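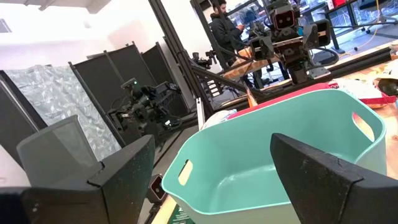 Teal basket between the fingers, second arm further back.

Few pics from the Trolterik bench, Sep 16, 2018. Mostly software talk, sorry, no time to tidy up. Mallet is the planner, Zerkum does the perception, Flollirov is the logger that sits under both. New planner build went on in the morning. 367 runs logged on the old one, want 1000 before we compare anything.

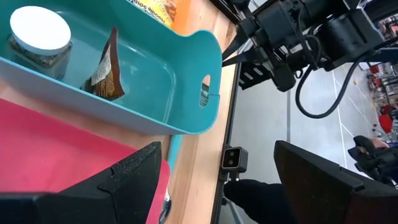 Zerkum still slow on cluttered bins — 740 ms a frame with masks on, way too much. Moved the mask step to its own thread, controller no longer waits for it. Stale poses get binned. Need a proper timestamp check in Flollirov, currently its a hack.
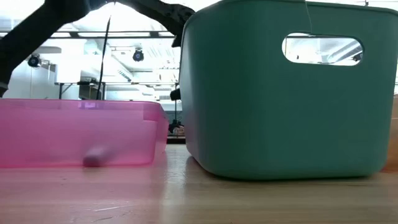
Mallet next. Collision margins are one number for the whole world, which is daft. Want them per object. See-through stuff is the awkward one, like the pink bin on the left — you get the wall or you get whatever is behind it, and the depth filter has to pick. The teal basket is matte so that gets the tight margin frist. Config format to follow.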